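Farkas building opens its doors again, and I got a look inside

May 16, 2021

I've walked past the old Farkas building on Grendo Street more times than I could ever count, mostly on my way to get bread, and for most of that time there was brown paper over the windows and a padlock on the front. So when I saw the door propped open yesterday and a handwritten sign saying "come in, mind the dust," I went in and minded the dust!

If you're new to town, Farkas was the department store. My grandmother bought her wedding shoes there, and I had my feet measured in the same corner (the shoe department never moved, not once). It closed when I was in high school, then it was a carpet outlet for a bit, then nothing at all. The building was sold in February to Rinutus, a small company that fixes up old shops and rents them out in pieces, and they've been hammering away ever since.

The plan, as it was explained to me over the noise of a floor sander, is to split the ground floor into 6 shops with a shared hallway running down the middle. Upstairs will be a public room you can rent for classes, birthday parties, choir practice and so on. It'll hold 80 people, a good bit more than the back room at the library, and yes, there will be a kitchen. I asked about the kitchen twice.

What I really wanted to know about was the stairs. Everybody who grew up here remembers running up them and getting yelled at, and there was a rumor going around that they'd be torn out for an elevator. Well, the old stairs are staying! The elevator is going in at the back, where the loading dock used to be.

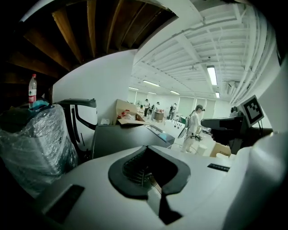 Under the wooden stairs, with the open room beyond.

I was told the treads will be sanded and oiled but not replaced unless they have to be, so you may still get the squeak on the landing. I'm glad. I tested it and it's every bit as bad as it was.

One shop is already spoken for. Trovero, the secondhand bookstore that's been squeezed in next to the laundromat for years, is taking the corner spot with the big windows. They'll have 692 square feet, compared with the 186 they've got now, so maybe two people will finally be able to stand in the mystery section at the same time. The other spaces are still open, and I heard talk of a bike repair place and a woman who makes cheese, though nothing is signed.

Now for the grumbling, and there is some. Parking is going to be tight, especially on market mornings, and the folks across the street aren't thrilled about deliveries coming through the alley before breakfast. Rinutus says trucks will use the alley only after eight. We'll see how long that lasts. I'd also like to know what rents will look like once the first leases are up, and I couldn't get a straight answer on that.

No opening date yet, just "by the end of summer if the wiring goes well." The door will be open to visitors again next weekend from ten until noon. Go in by the Grendo Street side, and wear shoes you don't care about. Mine are still gray.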